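Garra manual de dedos paralelos ou de dedos macios para objetos redondos?

Pergunta
Publicada em 20 de janeiro de 2024

Olá a todos! Estou a comparar duas garras de mão para gravar demonstrações de arrumação (pegar num copo ou numa caneca, pousar dentro de um cesto, repetir). Tenho um par de Lundska, com dedos rígidos e almofada fina, e emprestaram-me durante duas semanas um par de Bukau, com dedos flexíveis. Estou a adorar isto, já vou em 137 repetições e ainda não me fartei!

O meu problema é com os objetos cilíndricos. Com as Lundska o copo de metal fica bem preso, mas roda um bocadinho quando o levanto pela borda, e depois entra no cesto inclinado. Com as Bukau quase não roda, só que o copo descartável amolga se eu apertar sem pensar. Experimentei pegar mais abaixo e melhora, mas aí a garra bate na beira do cesto ao descer.
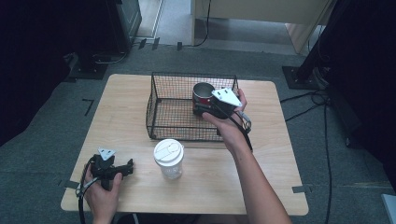
O copo de metal a chegar ao cesto, na garra direita. O descartável com tampa espera pela vez dele.

O cesto é de rede de arame, o que também não ajuda: a malha é muito fina e o seguimento da câmara às vezes perde-se quando me aproximo. Gravo a 59 fotogramas por segundo (o controlador Yen não me deixa pôr 60 certos, vá-se lá saber) e uso as duas mãos, embora nesta tarefa uma delas passe muito tempo parada.

As minhas dúvidas:
Vale a pena trocar só as almofadas das Lundska por umas mais grossas?
A mão que não trabalha deve ficar pousada ou no ar?
Alguém já comparou as duas a sério, com números?

Obrigada desde já!

Resposta 1 (aceite)

Que bom ver alguém a fazer isto com copos, passei agosto inteiro na mesma história! Troca as almofadas, sim. Usei silicone mais grosso nas Lundska e a rotação caiu imenso. Fiz 384 pegas, metade com as almofadas de origem e metade com as novas: com as de origem o copo rodou à vista em 59, com as novas em 16. É o meu copo e a minha mão, portanto não leves isto como lei, mas a diferença sente-se logo nos dedos.

Duas coisas que me deram trabalho. Depois de trocar as almofadas tens de calibrar outra vez a abertura, porque o zero muda e o Yen continua convencido de que a garra fecha onde fechava antes. E vê se a cola não passa para o lado do dedo, a mim prendeu-me o mecanismo e perdi uma tarde a raspar.

Para o copo descartável, pega logo abaixo da tampa. A parede ali é mais firme e com as Bukau já não amolguei nenhum.

Quanto à mão parada, eu deixo-a sempre no mesmo sítio, pousada junto ao canto da mesa. Quando a tinha no ar tremia com o cansaço e esse tremor ia todo para os dados.

Resposta 2

Eu uso Iritz e não tenho esse problema.

Comentário à resposta 2: as Iritz são de ventosa, não são?
Comentário à resposta 2: Sim, são. Mas funcionam bem em superfícies lisas.

Resposta 3

Concordo com as almofadas, mas olha também para o cesto. Se a garra bate na beira, experimenta descer com o pulso um pouco rodado para fora e entrar pelo lado mais comprido, que te dá mais folga. Parece pouca coisa e poupou-me imensas repetições estragadas.

Sobre o seguimento perder-se perto da rede: baixa a exposição antes de mexer em mais alguma coisa. No meu caso eram reflexos no arame. Se continuar, põe um pano liso por baixo do cesto e compara duas gravações curtas, com e sem.

Comentário da autora da pergunta: Baixei a exposição e já não se perdeu nas últimas 16 gravações, fantástico! As almofadas estão encomendadas. Depois venho cá contar como correu com as Bukau pegando por baixo da tampa.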